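Gripper fingers: which of the usual advice is worth your time

Posted September 4, 2025

I keep a small arm on a bench and I have read all the tips pages. Most of them were copied from each other. What follows is what survived my own bench, plus a few things Wichai Paisan argued me out of.

Wiping the pads. Yes, do it. A lint-free cloth barely damp with plain water, then a dry one. The Nedow pad cleaner that everybody recommends left a film on mine that was slicker than the dirt. I gave it 2 tries and went back to water.

Sanding the pads. No. People say a light scuff brings back the grip. It does for an afternoon, and then you have a pad with a low spot in it. If a pad is shiny and hard, buy a new pair and change both sides together.

Pivot pins. Check them by hand with the power off and the lockout on. Hold the finger near the tip and rock it sideways. A tiny click is play in the pin, and no setting in the software is going to fix that. The manual from Arriaga says every 200 hours. I say whenever you drop something you used to hold.

Grease. Less than you think. A dab on the end of a toothpick per pin, work the finger open and shut, wipe off whatever comes out. Extra grease ends up on the pads — and then you are back at the first tip.

Test objects. Everyone tests on a wood block, and a block tells you next to nothing. Use something boxy and something lumpy, and run them in the simulator before you risk real fingers. 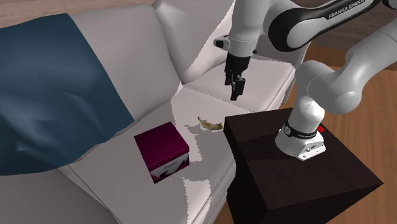
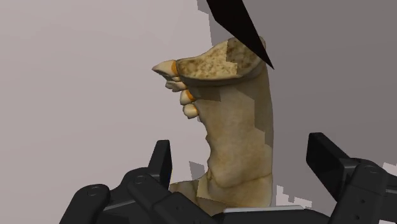 Simulator views: a Franka arm over the sofa, and a closer one with the gripper at the foot of a bone-like scan.

I'm not sold on simulators in general. They will happily let you believe in a friction number you made up. What they are good for is approach angles and finding out that a knuckle hits before the pad does. Set your friction lower than feels right, and if the grasp only works with the fingers perfectly centered, it isn't a grasp you want on the bench.

Homing. Re-home after any finger change, then close on a feeler gauge and see if the reading agrees. Evaristo Alvarado does this 3 times and takes the worst one. I used to think that was fussy. I do it too now.

Replacement screws. The Ideto kit is fine. The one from Nastside came with heads that rounded off on the first turn, so I'd skip it even at the lower price. Use a proper hex driver, never the bent key out of the bag.

Cycle counts. I'm told pads are good for 3,000 closes. Maybe, on a clean part with square sides. Mine have never come close, so keep a spare pair in the drawer and write the change date on the bag.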